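February 22, 2026

Progress report to the Khasawneh Fund, second period
Project: cataloging and reprinting the Bodo newspaper strips

Work since the last report has gone mostly into scanning. We now have 40 Sunday pages at print resolution, including 13 that were missing from the Skaltden archive's own set. Five are too faded to reproduce and will be listed in the catalog without art.

**Rights.** The Zisar syndicate has agreed in writing to the reprint of the dailies. The Sundays are a separate contract – we expect an answer before the book goes to layout.

**Text.** Aravind Mathew has finished the introduction and is halfway through the notes. The section on the inking assistants is longer than planned and may be cut.

**Spending.** Scanning came in under budget. We would like to move the difference to color correction, where the red plates have drifted badly on the older newsprint.

**Still open**

- final page order for the Sundays
- paper sample from the printer
- captions for the 3 preliminary sketches
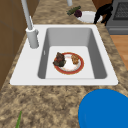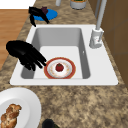 A plate in the sink, both times.

Hammad Bajwa read the draft and objects to cutting the section on the assistants. The later dailies are largely their work, he writes, and the book should credit them by name even if the introduction has to lose a page.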